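Chapter 6
Planning Media for a Product Launch

Learning objectives

After studying this chapter, you should be able to explain how a media plan is derived from a campaign objective, distinguish reach from frequency, and set out a flight schedule for a launch that uses more than one channel.

6.1 From Objective to Plan

A media plan is the document that states where an advertisement will run, for how long, and at what cost. It is written after the campaign objective has been fixed and before creative work is released for production. In smaller agencies the two stages overlap, and the plan is often revised when the final formats are known.

The objective determines the measure by which the plan is judged. A campaign intended to make a new title known in a region is judged on awareness among the target audience. A campaign intended to fill seats in the opening week is judged on sales by date. These measures call for different patterns of spending, even where the budget is the same.

The running case in this chapter is the launch of Mela, a family board game published by Plarkivel and first sold in the Flellstead area. The agency, Pruitt, was asked to cover outdoor sites, local radio, and online video. The launch was set for May.

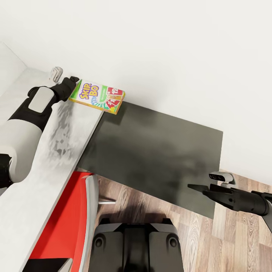
6.2 Reach and Frequency

Reach is the number of different people in the target audience who are exposed to the campaign at least once in a given period. Frequency is the average number of times each of those people is exposed. The product of the two gives total exposures, often called gross impressions.

In the first week of the Mela radio schedule, 418 adults in the survey panel heard the spot at least once, with an average frequency of 6. Gross impressions within the panel were therefore 418 multiplied by 6. The figure describes the panel only and must be weighted before it is applied to the region.

For a fixed budget, an increase in reach normally lowers frequency. A planner who adds a second station gains new listeners but buys fewer spots on each. Duplication between the two audiences must be subtracted, or reach will be overstated.
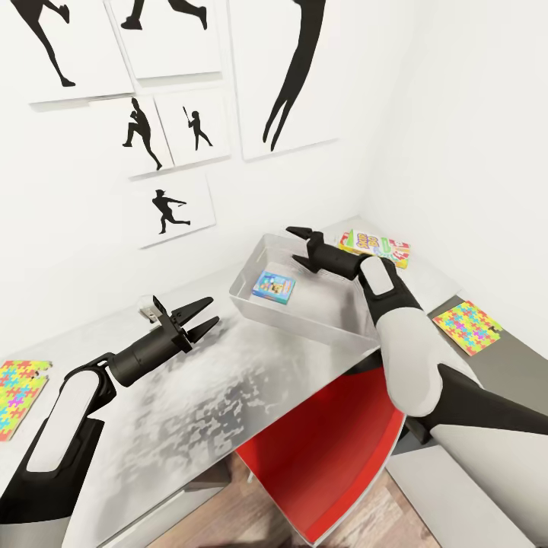 Outdoor advertising is planned by site, and each site is rated by the traffic that passes it and the angle from which it is seen. Ratings assume a clear view. Where several posters share one surface, attention is divided among them, and the value assigned to each is reduced. The same effect can be observed indoors: a number of sports-themed pictures hung on one back wall tend to be taken in as a group, and a viewer may recall the theme without recalling any single item. Planners refer to this condition as clutter. It is handled by discounting the site rating or by buying all positions on the surface.

6.3 Flight Schedules

A flight is a period of continuous advertising. Three patterns are in common use. A continuous schedule spreads spending evenly. A flighted schedule alternates active periods with gaps. A pulsed schedule keeps a low base level and raises it at chosen times.

Launches generally use a flighted or pulsed schedule with the heaviest weight at the start. Pruitt planned 29 days of activity for Mela, beginning with outdoor and adding radio once the posters were in place. Online video was held at a low level throughout and raised in the final week, for a total of 2846 completed views.

Key terms: clutter, duplication, flight, frequency, gross impressions, reach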